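Back Issue Grading and Sales: FAQ

3 min read | 187 shares

How do I send my comics to Drinton for grading?

Fill out the form at the counter or mail it in with your books. List each issue by title, number and publication year. If a title was relaunched, write the year of the first issue too, so we don't mix up the two runs.

Do you take single issues?

Yes. There is no minimum for grading. For consignment we ask for at least 3 books.

What grading scale do you use?

The standard ten-point scale. We note spine stress, cover gloss, page color, staple condition and any writing. A previous owner's name on the first page lowers the grade less than most people expect.

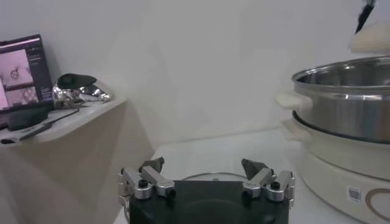

Will you press or clean my comic first?

Only if you ask. Pressing can take out light bends but it won't fix a color break. We don't trim, recolor or glue anything, and we will mark a book as restored if we find that work on it.

Can I look up what you have in stock?

The back issue list has 3,464 entries and is updated every May. Runs from the small publishers Wiseo and Uvura are listed under the publisher name. The Nikzad digest reprints are in their own section at the end.

Are newsstand copies worth more than direct copies?

Sometimes, mostly for later issues where fewer newsstand copies were kept. For older books the price is usually the same.

What if my collection is too big to mail?

For collections over 700 books, call before you pack anything. We can go through a typed list first and tell you which issues are worth grading.

Do you buy incomplete miniseries?

Yes, but a full set sells faster.

12 comments

Contact Drinton | © Drinton Comics | Back to top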